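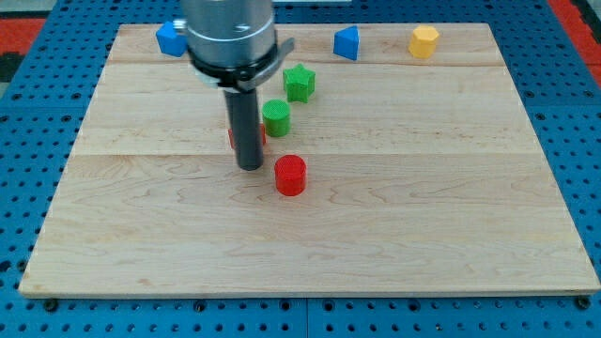 I've been dowsing since 1849 Brustommont Lane was my address, so that's a good long while now, and I still get asked more about pendulums than anything else. People write in wanting to know which stone to buy, and whether the expensive ones answer better. In my experience they don't! My first was a brass nut on a bit of button thread, and it served me well until I left it in a motel in Skemen one March.

What matters much more is how you settle yourself before you ask. I sit down with both feet on the floor, put my elbow on the table, and breathe slowly until my shoulders drop. Then I ask the pendulum to show me yes, and I wait. Sometimes it takes a minute or two (with me it's usually a small clockwise circle, but yours may swing toward you and away, and that's fine). After that I ask for no, and then for "not now," and I always thank it, even on the days it sulks.

Keep your questions plain. "Should I take the job in Sirent and will I be happy there" is two questions, and you'll get a wobble for an answer — ask them one at a time. I also try not to dowse when I'm upset or badly want a certain reply, as my hand seems to know what I'm hoping for and helps it along.

I do write everything down. I'm on my third notebook, with 1241 questions in it so far, and I love going back through the old pages with a cup of tea. There's one from the Twal house where I asked if the cold spot on the landing minded us being there. It said no, and we got along nicely for years.

Next time I'd like to talk about map dowsing, which I came to late and am still a bit clumsy at. If you've tried it, do leave me a note in the comments.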